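Subject: Re: Re: small oven for the flat, any good?

Vendula Baláž wrote:
> Is yours big enough for two people? And do you keep
> the cloth under it when it's on? Mine scratches the worktop.

Hi Vendula (and all),

Big enough for us, yes! I do rolls in it most mornings, and a bun or two for Kvido when he's in. July was far too warm for the big oven, so the little one did nearly everything. 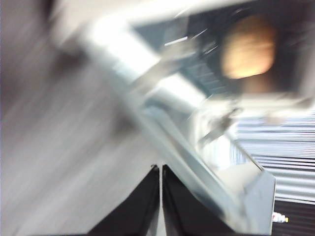

Timing is the part I'm still learning. Frozen rolls from Sýkora want almost 20 minutes, but I start looking in well before that (the tops catch quickly, and I like mine pale).

As for the cloth, I keep it there for the scratches, but I'd look at what your booklet says about heat before copying me. Mine's grey felt sort of stuff and hides the crumbs beautifully.

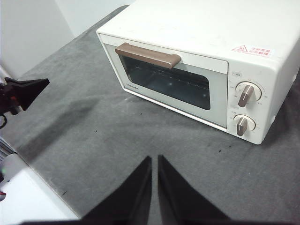

The Toshiba on its cloth, door shut.

Do say if you want the bun recipe, I've got it typed up somewhere.

Kvido Oravec's other half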